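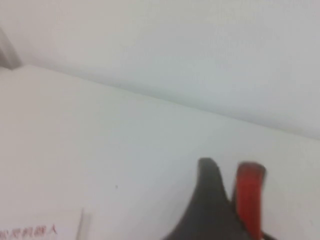
Precious Aquino told us on her first visit that she had never been able to start a drawing at home, and that a clear white table was most of what she wanted from a studio. We hear much the same from other new students.

Welska is a small school for paper crafts and lettering. Ngan-ling Shek and Esther Lukumay opened it in January with 13 students, and both still teach.

We keep the rooms plain: white walls, white tables, very little on them. Materials stay in the supply room until they are needed – you bring out what you are using and put it back before you leave. Tables are wiped down after each class.

Beginners start with folding and cutting and move on to brush lettering in the second term. Evening classes run for ten weeks. Paper is included in the fee, brushes are not.

Ho-yin Kwok handles enrollment and can arrange a visit to the studio during office hours.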